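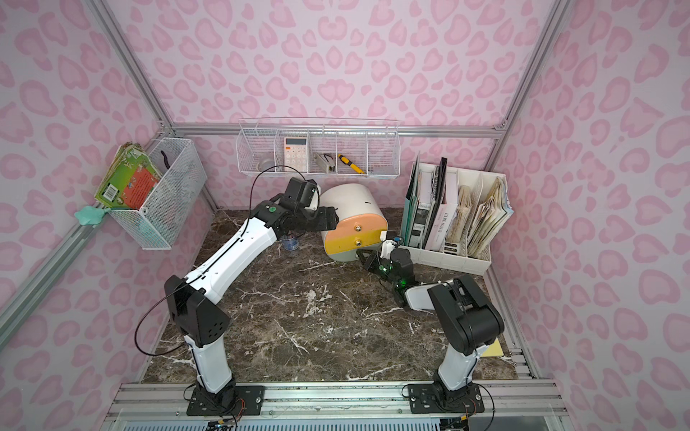
Wide Fingers or Narrow Fingers? Trying Out Two Grippers on a Two-Arm Bench

Project report, second-year robotics option
Handed in 23rd August

What we wanted to find out

Our group had one question going in, and we are still arguing over it happily. If you have a pair of small arms and only enough budget for one sort of gripper finger, which should you buy? The two candidates were the Vomico set, which is broad and flat with a squared end, and the Skundard set, which narrows to a point. Both bolt on to the same wrist. Both come in black and neither is expensive, so the choice really comes down to what they can hold.

We also wanted to know how much the wrist cameras help the person driving. In the first part of the course we only had the fixed camera looking over the whole bench, and we had got used to leaning towards the screen and guessing. Having a camera right on the wrist felt like getting a new pair of glasses!

How the bench is set up

The two arms stand on black mounting plates on an aluminium rail along the front edge, with one to the left and one to the right, and they share the table between them. The table top is dark brown marble with pale veins. Patterned pink paper covers the walls, and there is a wire basket on one side and a wire shelf at the back, so there is plenty for the cameras to look at besides the thing you want to pick up. We liked that. A plain grey bench makes every camera look clever.

Control was by hand, through a pair of leader arms. We ran everything through a controller program called Marty, which a year group before ours wrote and which has been patched ever since. It does the job, but it has a habit of forgetting the wrist offset when you restart it. If you are taking over this project, check the offset first. We lost most of an afternoon to that.

Each finger set got 10 tries at each task, with the same driver for both sets on any one task. A try counted as good if the object was held off the table for 8 seconds and then put down without a bump.

The big task: a barrel for two arms

The barrel-shaped object is too wide for either gripper to close around, so both arms have to come in and press from opposite sides. We all loved this one. It looks easy until you do it, and then you discover that your left hand and your right hand have completely different ideas about what "gently" means.

With the Skundard fingers the barrel tended to roll. A narrow tip gives you a small patch of contact, and if the two patches don't line up, the whole thing turns about them. We got three good tries. The Vomico fingers managed eight, and the two that failed were down to the driver letting one arm drop. Smooth curved plastic clearly likes a wide flat finger.

The wrist camera was a mixed blessing here. Once you are close in, the white wall of the barrel takes up most of the view and there is very little to judge distance by. Small marks on the surface became our best friends. We would pick a scuff or the edge of a slot and steer by that.
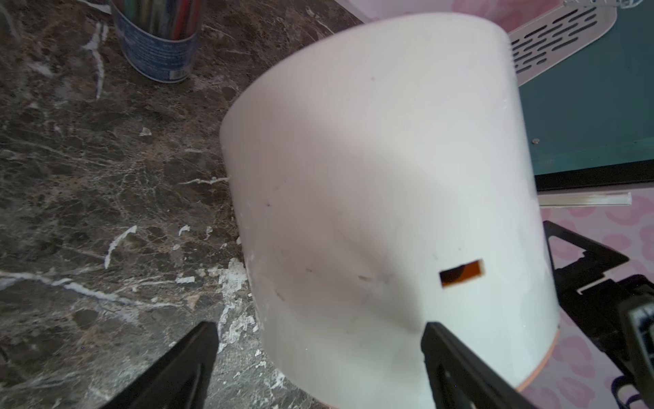
Naswood, reading our draft, wrote that steering by scuffs is fine for a person but tells you nothing about how hard you are pressing, and that we should have logged the motor current on every try before saying anything about grip. It's a fair point and we have taken it on board. We did log current for the last few barrel tries, and the good ones did show the two arms pulling a much more even load. We can't claim more than that from so few.

The small task: picking things up from the table

Now for the part where the results swapped over. Small rounded things lying on hard stone are awkward in quite a different way. They have no flat sides, they slide if you nudge them, and there is only a narrow gap to work in before the fingertips touch the table. The barrel had taught us to press evenly, and we had to unlearn some of it, as pressing a rounded shape above its widest point pushes it down and pressing below pops it upwards.

What worked was opening wide, coming down with one finger on each side, stopping just short of the marble and only then closing, slowly.
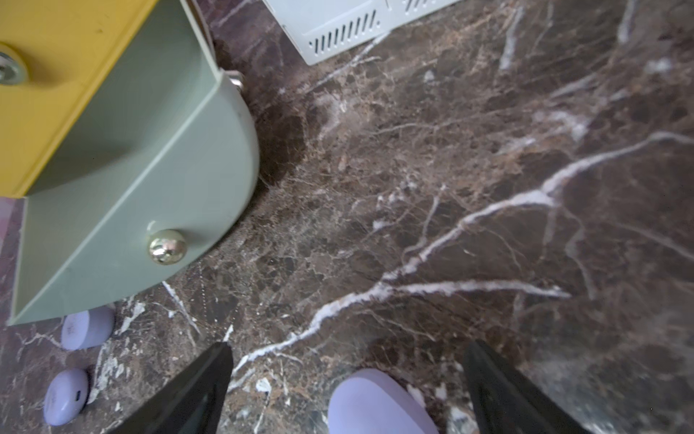

The Skundard fingers did very well with this method: nine good tries out of 10. The Vomico ones got five. Their square ends hit the table early when the wrist was tilted even a little, and then the arm would stall and Marty would throw a warning. With the wrist held dead level they were much better, but holding it level by hand is tiring.

Here the wrist camera was brilliant. You can see both fingers and the gap between them, and lining up becomes almost natural. Using the fixed camera alone, our driver needed 13 practice goes before getting one clean pick. With the wrist view it took two.

What we would buy

Split vote! Most of us would take the narrow fingers and add a rubber pad for large objects. The rest say that with two arms you should simply fit one set on each, and we would love the next group to try it in September. The logs from all our runs come to 3,000 lines and are in the shared folder, along with the offset fix for Marty and the drawing for the rubber pad, which still needs its hole spacing checked.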